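Notes from the Lavcombe catch-up, May 7, 2019

I said I'd write these up, so blame me for any gaps. Joscha Kettler chaired, I scribbled, and the Leltoldale lot dialled in and could hear us most of the time.

Last time's actions: the new labels are in. The naming of the saved runs is still a mess (my fault, I'll do it by June). Joscha has chased Rojanasak about spare gripper fingers and is still waiting.

Sponge sorting. We have 235 good runs of the tidy-up task and we agreed on 1,000 before anyone trains anything serious. Leltoldale asked if we could stop sooner and see what the model makes of it. I was all for that! Joscha wasn't keen, as last time we did it we spent ages arguing over a result that meant nothing. We settled on a quick trial at the next 100, and no slides about it.

Then a long chat about starting positions. Mine have been far too neat — I put the sponges down in a nice row without thinking, and the model will learn my habits instead of the job. From now on whoever is setting up scatters them, lets them overlap, and leaves them however they land.
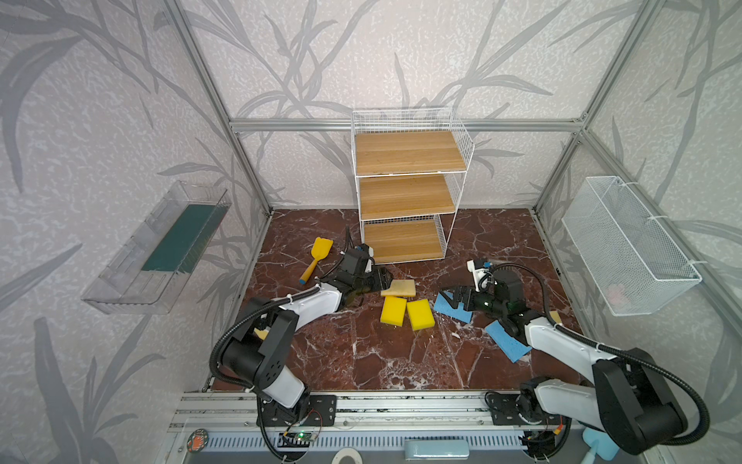

We also talked about which arm should go first. Leltoldale always lead with the left, we mix it up, and the two sets of runs don't sit well together. Agreed: pick whichever arm is nearer, and don't swap halfway through unless you really can't reach.

Failed grabs came up again. I've been binning them, and it seems everyone else at Lavcombe keeps them if the second try works. Fair enough, I'll keep them too, and mark them as "retry" in the notes column.

Driving shifts: 15 runs each and then a proper break. My last few of an afternoon are always sloppy and you can see it in the playback.

Prurnness want to borrow our task sheet. No objections, Joscha to send it once the shelf wording is fixed (we say "middle" in one place and "second" in another).

Actions
Me: run names, retry marks, new scatter rule on the wall
Joscha: task sheet, gripper fingers
Leltoldale: check which of their runs were left arm first

Next meeting same room, and could somebody please bring the long cable back.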